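FERNERO OPENS THE BOZSIK ROOM, A PLACE TO PRACTISE PACKING, SORTING AND PUTTING AWAY

Stumedberg, June

Fernero, the household storage company, is opening a practice room at its Stumedberg shop where anyone can come in and work through the jobs most of us put off at home: the overfull cupboard, the drawer that jams, the boxes still taped up from the last move. It is called the Bozsik Room, after the street the shop stands on, and entry is free.

The room covers 520 square feet on the ground floor, behind the shop counter. It has been laid out as four areas, each for a different sort of job. The first is for kitchen things, the second for clothes and bedding, the third for packing and unpacking, and the last for what the shop staff call "the rest", meaning cables, candles, spare keys, half-used rolls of tape and everything else that ends up in a bowl by the front door.

Visitors can bring their own things or borrow from the practice stock, which runs to about 200 everyday items. We bought hardly any of it new. Most came from house clearances in and near the town, and we were delighted by how ordinary it all is. There are lids that fit nothing, a very good colander, odd napkins and more egg cups than we will ever need. If you want to learn how to pack a box of breakable things, it helps a great deal to use somebody else's first!

The idea came from the shop floor. Customers would stand with a storage box in their hands, turning it over and asking whether it would take a winter duvet or a set of pans, and the only way to find out was to buy it, take it home and try. Plenty of boxes came back. Staff began keeping a duvet behind the counter so people could have a go on the spot, then a set of pans, then a crate of assorted shoes. The crate got in everyone's way for most of last winter, and by spring it was clear that the whole thing needed a room of its own.

"We thought people would come in, test a box and leave," said a spokesperson for Fernero. "During the trial weeks they stayed for ages. They got chatting over how to fold a fitted sheet, they swapped ideas about spice jars, and one lady repacked the same picnic hamper until she could close it without sitting on it. We loved it, and we want more of it."

The trial ran for three weeks and brought some changes. The tables were raised after visitors told us they were bending too much. Labels that had been printed in pale grey are now in plain black. A mirror was taken out of the clothes area because it took up a wall that people wanted for hooks. The music went as well, after a fairly even split of opinion that was settled by the shop next door.

Each area has a short set of cards with a task to try. They are written in everyday words and none of them is timed. A typical kitchen card asks you to fit a week's worth of dry food on one shelf so that you can read every packet. A packing card asks for a box that one person can lift, with the heavy things low down and nothing rattling. Children's cards are kept in a separate tray and include sorting socks, stacking tubs by size and packing a bag for a night at a grandparent's house.

The Hirard range of stacking boxes and drawer dividers, which Fernero makes for small homes, is on hand to try in all the areas. You are just as welcome to bring old shoe boxes, biscuit tins or jam jars. Several of our favourite results in the trial weeks were made with cut-down cereal packets, and the staff have since copied one of them for the till drawer.
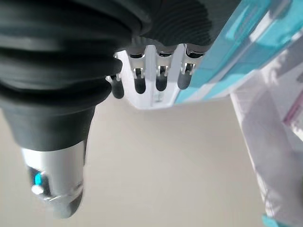
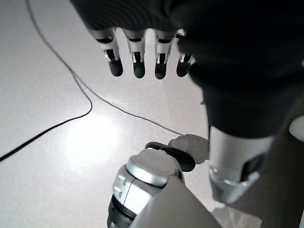

Alongside the drop-in hours there will be group sessions in the early evening, starting at six and finishing when the tea runs out. The first will deal with moving house: what to pack early, what to keep out until the last morning, and how to label a box so that it makes sense to the tired person opening it at the other end. Later sessions will look at sharing a small kitchen, storing winter clothes, and clearing a relative's home, a subject that came up again and again in the trial weeks and that we want to handle gently and without hurry.

"It's a lovely thing to see somebody get a shelf right," the spokesperson added. "They step back and look at it. Then they usually take a picture and send it to whoever they live with."

Schools, housing groups and care homes in the Stumedberg area can book the room for their own use in the mornings before the shop opens. There is no charge for this, though we ask for a few days' notice so that the practice stock can be put back in order and the tables set at the right height. The entrance is level, the aisles between the areas are wide enough for a wheelchair or a double buggy, and stools are available for anyone who would sooner work sitting down.

Anyone with household odds and ends to spare may like to know that we are still looking for baking tins, single gloves, blankets of any size and board games with bits missing. Please hand them in at the counter during shop hours. We can't take electrical goods, knives or anything made of thin glass, and we really do have enough egg cups.

Notes for editors

The Bozsik Room is open during normal shop hours from June. No booking is needed for drop-in visits. Places at the evening sessions are limited by the number of stools and can be reserved at the counter.

Fernero designs and sells storage for the home, including the Hirard range. Its shop and workroom are both in Stumedberg.

Members of the press who would like to visit, try a task card or speak to the team are very welcome. Please ask for the press desk at the Stumedberg shop.

Ends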